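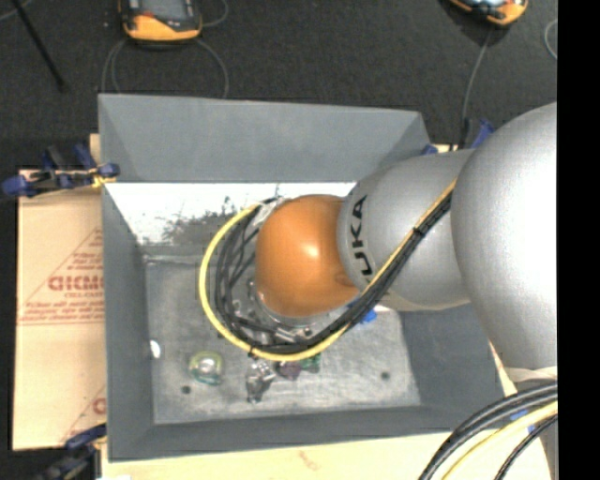

読了目安 7分

12月7日(土) 作業ノート 箱の内面、清掃と擦れの記録

Oda棟の灰色の箱。4月の記録以来、内面をまとめて見ていなかったので半日使った。対象は内側の四面と底。外側と架台は別の日にする。

呼び方は前回と同じ。背の高い面を奥壁、その向かいを手前壁、残りを左壁と右壁とする。納入元Grullierの図面ではA面からD面になっているが、図面の向きと据え付けの向きが逆で、4月に一度取り違えた。このノートではA〜Dは使わない。

寸法
上縁の内法、長手で912 mm。図面値と一致。短手は巻尺の当て方が安定せず、記録しない。側面は底に向かって狭まるので、上縁の値をそのまま底に使わないこと。底の長手は棒を渡して測るつもりだったが、棒が長すぎて入らなかった。切ったものを用意する。

奥壁
上側は灰色の地のまま。その下に白い帯が横に通り、下端は不揃い。帯の白さは強く、照明を落としても上側との境ははっきりしている。
帯の途中に濃い灰色の点状の擦れが混じる。拭いて落ちるものと落ちないものがあった。落ちるほうは布に灰色の粉がつく。落ちないほうは爪でなぞっても段差を感じない。傷というより色が移った感じだが、断定はしない。
帯の下端の不揃いが前回から動いたかどうかは判断できず。4月の記録には「下端ギザギザ」としか書いていない。次から比べられるように、上縁から下端までの距離を左寄り、中央、右寄りで取り、野帳に残した。数値は表のほうに転記する。

左壁
底へ向かって内側に傾く面。つや消しの灰色。上のほうはきれいで、下に行くほど擦れが増える。擦れの向きはだいたい傾斜に沿う。物が滑り落ちる向きと合うが、横向きのものも少しあり、こちらは説明がつかない。
清掃は水拭きのみ。

右壁
下半分だけ拭いた。上半分は次回。擦れは左壁より薄い印象。左右で照明の当たり方が違うため、見た目だけで薄い濃いを比べるのは当てにならない。ハンドライトを左壁と同じ角度で当て直して、それでも薄いと思ったので一応そう書いておく。

手前壁
濃い灰色に見える。奥壁の上側と同じ地の色のはずだが、陰になるので暗い。ライトを当てると差はかなり縮まる。色見本との照合はしていない。

底
まだらの灰色で、引っかき傷と、それより明るい擦れが重なっている。いちばん時間がかかった。
手順を残す。
まず乾いた刷毛で隅から中央へ掃き寄せる。中央から隅へ掃くと、傾斜面との境に粉が詰まって取れなくなる。吸引は先を細いものに替えてから。次に固く絞った布で一方向に拭き、乾くまで置く。そのあと斜めからライトを当てて傷を見る。
濡れているうちは明るい擦れがほぼ消えて見える。前回「底の擦れは清掃で改善」と書いてあるのは、たぶん乾く前に見て書いたもの。今回、拭いた直後は同じように見え、20分置いたら元の見え方に戻った。前回の一文は取り消し扱いとする。

洗剤
Zultumの中性タイプを底の隅で試した。薄めは容器の表示どおり。水拭きとの差はほとんどなし。つや消しの面に使うと拭き筋が残り、これを取るのにもう一度水拭きが要る。手間が増えるだけなので常用しない。粉に油が混じったときだけ使う。
溶剤は使わない。白い帯の正体がはっきりするまでは特に。

白い帯について
塗装なのか、貼ったものなのか、擦れで地が白くなったのか、手元の資料では決められない。Grullierの図面に帯の指示はない。Bultelの弱粘着テープを帯の端に貼ってはがしてみたが、テープ側には何もつかなかった。粉ではなさそう、というところまで。下端が揃っていないので、図面に沿って塗ったものとは考えにくい。ただし手で塗り足した可能性は残る。
次にやるなら、目立たない位置で断面を見るか、納入時の写真を探す。後者が先。共有フォルダの納入記録にはなかった。紙の綴りは未確認。

照明の当て方
真上からの光だけで見ると、底の傷は半分も拾えない。低い角度で、手前壁側からと左壁側からの2方向。傷の向きによって片方でしか見えないものがあるので、必ず両方やる。奥壁だけは逆で、斜めから当てると白い帯が光って擦れが飛ぶ。正面から弱く当てるほうがよい。

判定
使用継続。引っかき傷は爪がかかるほど深いものは見つからず。隅の割れなし。縁のばりは手前壁の右寄りに小さいものがあり、布が引っかかった。番手の細かい紙やすりで軽く落とし、削り粉を吸引した。手袋なしで縁を触らないよう、作業票に一行足した。

残り
右壁の上半分の清掃
底の長手の測定(棒を切る)
奥壁の帯の距離を表に転記
納入時の写真、紙の綴りを探す
刷毛の補充。今使っているものは毛が抜けて底に残るので、掃いたあとに毛を拾う羽目になる
A〜Dの面記号の件、図面の余白に据え付け向きを書き込む

追記。終わってから右壁と底の境にまだ粉が残っているのに気づいた。吸引の先が届いていない。次は隙間用の平たいものを持っていく。

Oda棟 作業ノート | 問い合わせは棟内の連絡箱へ | 無断転載不可 | ページの先頭へ戻る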